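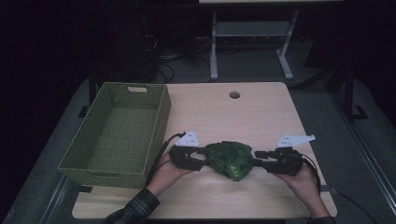

Week 4: Collecting demonstrations by hand

Okay, last week we finished on the question of where the examples come from, and I promised I'd stop waving my arms about it. So this week is all about hand-held grippers: you hold one in each hand, you do the task yourself, and the motion gets saved as a training example. No arm to steer, no joystick (hooray!), and you get good at it faster than you'd think.

Our running task is Sistus, the basket task. Pick up a soft item with both grippers, hold it up between them, put it in the basket, let go. It sounds dull until you try it with something crinkly and green that folds a different way every time!

Some vocabulary, so we're all saying the same thing:

Episode: one go at the task, from grippers apart to grippers apart again.
Take: a batch of episodes with the table set up one way.
Dud: an episode you mark as unusable. Mark it, don't delete it.

The set we'll train on is called Clerno. It has 1,809 episodes, and 47 of them are duds. I left those in on purpose, and you'll go hunting for them in the lab.

Things I'd like you to do when you record:

Empty the basket before every episode.
Keep the white markers on top of the grippers in view. If you roll your wrists in too far you hide them, and the tracking for that stretch is junk.
Check your cables have slack before you reach. I still forget this one.
Move the basket between takes. Angle it, push it over the edge of the table a bit, whatever you like. My first takes all had it in one spot and the policy learned the spot, sigh.
Go at a normal pace. Slow, careful demos give you a slow, careful robot.

If you fumble and recover, keep going! I love those episodes, they show the model how to get out of trouble.

For the lab, each pair records 12 episodes and labels them in Dedent. Read up to page 79 of the course reader first, and bring your dud list.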